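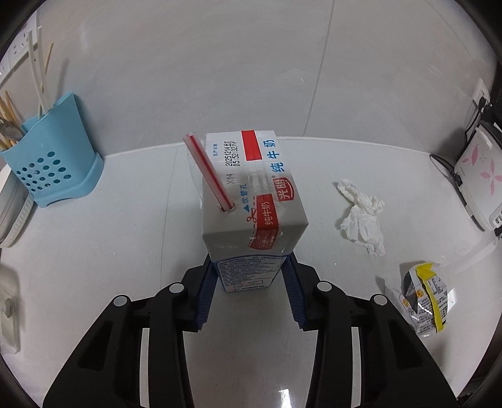 Straw in, wrapper still on: a small carton of 光明 milk on the kitchen counter.

I'm going to stick up for the little milk carton, the kind with a straw, because my friends have been ganging up on it since May. Nuno Sampaio calls it "lunchbox milk" and thinks anybody over 12 should own a glass. Well, I own plenty of glasses (four of them are in the sink right now) and I still want the carton!

Part of it is the size. I buy a big jug, I have some in my coffee, I forget it behind the mustard, and a week later I'm pouring most of it down the drain. A small carton is one drink. You open it, you finish it, you go do something else.

And I love how much it tells you. The one up top has its production date and even the time, 05:52:32, stamped in blue ink, and a tiny label marking the hole for the straw, plus a dashed line with scissors if you'd prefer to cut. My big jug gives me a smudge.

Beatriz Quintela says the trash is the problem, and she's got me there. A carton, a straw and plastic wrap is a lot of packaging for a few gulps of milk. I'd happily lose the wrap tomorrow, and I'd try a paper straw if it could survive me chewing on it.

But keep the striped straws, please. Mine go on the counter by the chopsticks, and whoever gets up first gets the first milk.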